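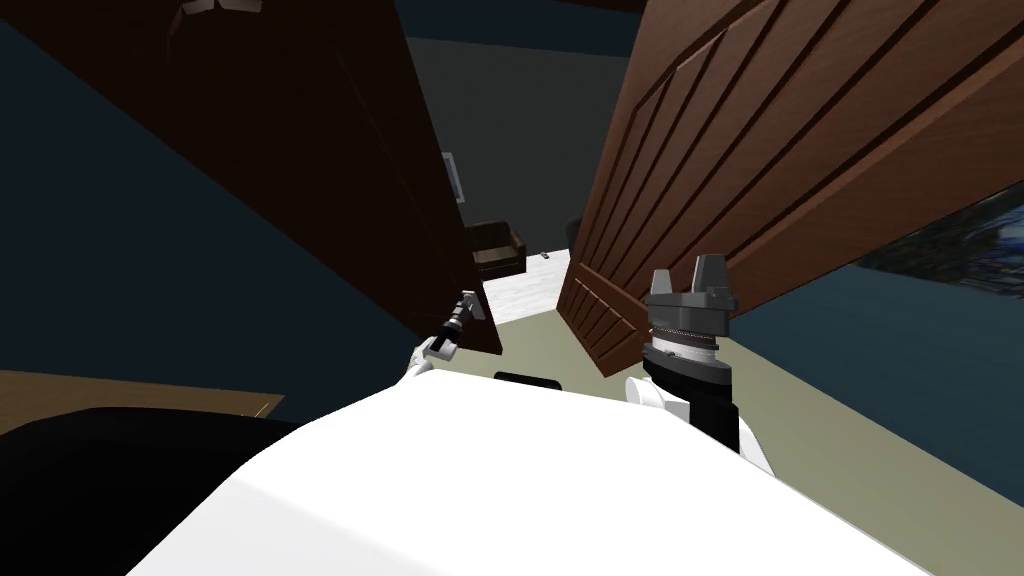
Sim notebook, doorway passage rules, Tesanden apartment
January, entry started 9:40

Purpose: settle the clearance and arm posture rules for taking the base through the double doorway, so that Malathi's runs and mine can be compared. Up to now we each used our own limits and the logs do not line up.

Working rules, version 2 (replaces the sheet Narayanan circulated):

1. Clearance between any arm link and any door leaf: 80 mm minimum while the base is moving. Below that the base stops and only the arms may move.

2. Base speed limit inside the doorway zone: 200 mm/s. The zone starts 200 mm before the threshold and ends when the rear of the base shell is past both leaves. Same number twice, different units, so write the units in the config comments.

3. Grippers empty during passage. Carrying gets its own sheet. Vimala has a draft.

4. Wrists inside the shoulder width before the base enters the zone. Fingers may point up or forward, but not out toward a leaf.

5. A leaf counts as an obstacle at its current angle. Do not use the fully open angle from the scene file. The Citis planner reads the scene file by default and has to be told otherwise (flag is in the launch notes).

6. Handles and handle plates are part of the leaf for clearance purposes. The simplified collision mesh leaves them out. Use the full mesh.

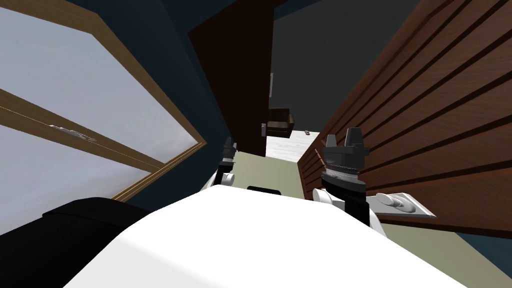 Doorway with leaves open, right gripper empty, handle plate on the slatted door close to the right arm.

Rule 6 is the one people will skip, as the full mesh slows the stepper. Aravind asked whether a fixed margin on the simple mesh would do. My view is no: the margin also shrinks the free gap on the side with no hardware, and the planner then rejects passages that are fine. Left open for review.

Checked the log set against rule 1. 29 runs have usable distance traces. The older ones were recorded with link distances to the door frame only, so they cannot be graded and should be marked "not assessed". Do not mark them as passed.

14:15. Rosine wants the stop condition in rule 1 to latch until an operator clears it, same as on the Fagerlund cell. Agreed. Text to be added to rule 1 in version 3.

To do:
Latch wording, me
Handle geometry export from Tomel, Malathi
Re-tag old logs, Narayanan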